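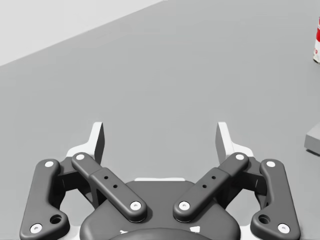
Grey table top with a pale wall behind

Sirkevell property marking kit, reviewed March 27, 2021

The kit holds 22 coded labels and a bottle of marking fluid that shows up under UV light. Police need the code to trace stolen goods, so registration matters. Mine took 14 minutes on the Rernholm database, which rejected the first code until I left out the dash. 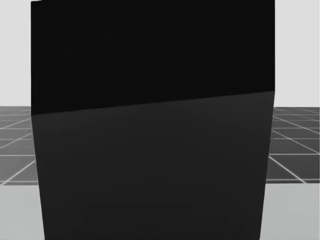
The fluid held on painted metal but wiped off waxed wood. Labels tore before they lifted, as they should. The lamp is weak and needs a dark room. Fair value for bikes and tools, less so for jewellery. Refills are sold separately.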